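Can a machine make me lunch yet

By Rhodri Morgan
February 4, 2020

Short answer, no. Longer answer, sort of, if lunch is a sandwich and you're not hungry for a while.

I keep getting asked this because I write about appliances and people assume I know. My neighbor wants to hold off on a new dishwasher because "the robot will do it." Buy the dishwasher. Please.

What gets me is how we rank chores. Welding a car door sounds hard, and machines have done it for decades. Same door, same spot, all day. Lettuce sounds easy. Lettuce is a nightmare - floppy, frilly, every leaf a different shape, tears if you look at it wrong. Toast is worse than it looks too. Squeeze it and you have crumbs.

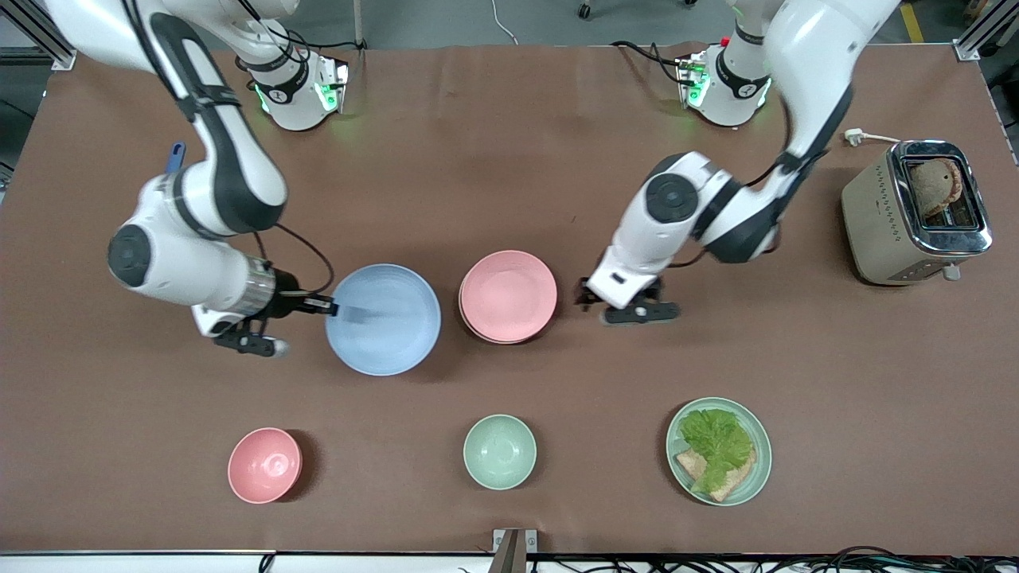
And a kitchen never holds still. Somebody moves the bowls. The plates get stacked by size or by whoever was in a rush. Two arms bolted to a table are fine right up until the thing you need is in the cupboard behind you, and in my house it's allways in the cupboard behind you.

Arwel Cadwaladr, who ran a cafe for years and has opinions, told me speed is the whole argument. He's half right. At a lunch counter, sure, a slow sandwich is a dead sandwich. At home I don't care. If it takes 24 minutes while I'm in the shower, great, take 24 minutes. What I care about is whether I have to stand there and watch it.

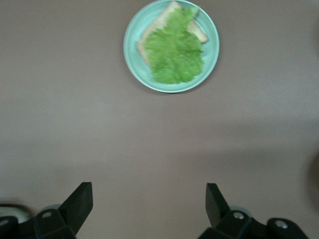
That's my test and I'm sticking to it. Can I leave the room. Not can it do the thing once with everything laid out nicely. Can I leave teh room, come back, and find food on a plate and no spoon in the toaster.

Shop floors will get there first, they can fix the table in place and tell everybody to keep their hands off it. Try telling that to a family of five at breakfast.

So ask me again in a few years. I'd take one for the dishes before the sandwiches anyway. I like making sandwiches.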